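Reutilizar una nave: informe final del proyecto de Patrimonio Industrial
Grupo 6: Reshma Maluleke, Pravesh Mkhize y Ayanda Moodley

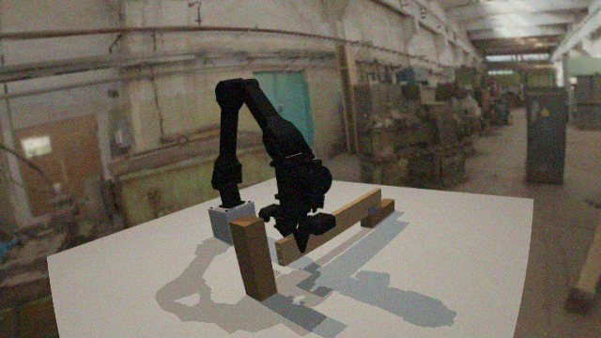
Según Imad Abu Hammour, toda nave industrial vieja acaba convertida en mercado gastronómico o en ruina, y el mercado dura menos. Nos lo soltó en la primera tutoría y todavía no hemos encontrado la forma elegante de llevarle la contraria.

1. Objeto del trabajo

Nos tocó la antigua hilatura Trollari, cerrada desde hace décadas y protagonista de más planes municipales que ningún otro edificio de la ciudad. La nave principal mide 2.467 metros cuadrados. El archivo conserva de ella una cantidad admirable de papel, casi todo dedicado a anunciar su rehabilitación inminente.

Queríamos saber qué usos se han propuesto, por qué fracasaron y qué uso soportaría el edificio sin que haya que tirar medio edificio para salvarlo.

2. Método

Consultamos los expedientes en agosto, mes en que el archivo abre dos horas por la mañana y el aire acondicionado ninguna. Después entrevistamos a vecinos del barrio de Jarley y a antiguas trabajadoras. El cuestionario original tenía casi 90 preguntas. La primera entrevistada nos preguntó si pensábamos quedarnos a cenar, y lo recortamos.

3. Resultados

Los planes archivados se parecen mucho entre sí: un auditorio, un vivero de empresas, otro auditorio. El más detallado, firmado por el estudio Nel, dedica un anexo entero al pavimento y una sola línea a quién pagaría la calefacción. Calentar una nave con esa altura libre es el gasto que hunde todas las cuentas, y aparece siempre en la última página, cuando aparece.

Las entrevistas fueron por otro lado. Casi todas las antiguas hilanderas hablaron del ruido y del frío, y ninguna pidió un museo. Una propuso un aparcamiento cubierto, «que por lo menos se usa». En el barrio faltan, por este orden, sombra, baños públicos y un sitio donde ensayar.

4. Propuesta

Planteamos ocupar solo el cuerpo lateral, de techo bajo, con locales de ensayo y una sala vecinal, y dejar la nave grande como plaza cubierta sin climatizar. La estructura metálica se revisa y se pinta. Las cerchas se quedan donde están.

5. Limitaciones

El presupuesto lo hicimos nosotros, con lo que eso implica. Falta un estudio del suelo: la acequia de Lovov pasa por debajo o al lado, según el plano que se mire.

Entregado el 29 de diciembre de 2025.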